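Search talks and speakers
Filed under: Robot Software / Conference Materials
14 shares 2 comments

Speaker notes: Time alignment and pose filtering in the Pendska recording stack
Presented by Banafsheh Ebrahimi, Skulholm Institute, June 12, 2023

Opening. Thank the session chair, Gwenaël Tessier, and acknowledge the co-authors, Manouchehr Rezaei and Hakim Santoso. State the scope at once: the talk concerns the software between the hand-held grippers and the policy trainer. Hardware design is covered in the companion paper and should be deferred to the question period.

Slide 2. Define the problem. Pendska receives three streams: head camera images, gripper pose, and finger opening. Each stream carries its own clock. In the first version of the stack, messages were stamped on arrival at the host, and the delay between capture and arrival was treated as constant. The audience should understand that this assumption was reasonable for slow motions and failed for quick ones. A policy trained on those recordings closed its fingers early.

Slide 3. Describe the correction. Messages are now stamped at the source, and the host estimates clock offset for each device every 10 seconds. Samples are then interpolated onto the camera timeline. If the gap between two neighboring pose samples is too large, the segment is marked invalid and no interpolation is attempted. Pause before advancing. Many listeners will want to copy down the rule.

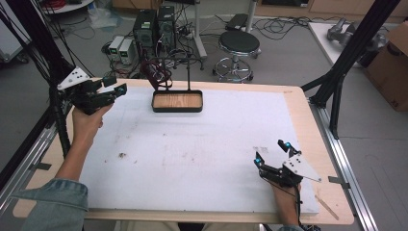

Slide 4. The pose filter runs after alignment and treats the two grippers as separate bodies with separate states. An earlier design used one shared noise setting, and it smoothed away small corrections made close to the work surface. The present filter selects its settings from estimated height and speed. Refer to the slide at this point: the left gripper is raised over the table while the right is held low, so the two filters may properly be in different modes at the same instant. Direct attention also to the blue markers on the fingers. In Pendska these are used only as a check on finger opening, and a marker that leaves the view lowers confidence without stopping the recording.

Slide 5. Results. The test set held 800 recordings, replayed through both versions of the stack with identical planner settings. Present the plot of finger timing error first, then the plot of rejected segments. Concede plainly that the new version rejects more data - this is intended, and the operators at Skulholm have accepted the cost.

Slide 6. Tooling. Introduce Prudero, the replay viewer written by Hakim Santoso. It shows raw and filtered poses on one timeline and lists the reason for each rejected segment. Do not attempt the live demonstration if fewer than 3 minutes remain. Use the recorded version.

Slide 7. Open issues. Fast wrist rotation still produces overshoot in the filtered pose. The planner does not yet read the confidence value, although the field is present in the message format. Shahla Sadeghi is leading that work, and inquiries about the schedule should be directed to her.

Anticipated questions. On why a full smoother was not used: the same code must run during live control, where future samples are unavailable. On license terms: the alignment module will be released first, and the filter will follow after review by Nazari.

Leave the contact slide up during questions.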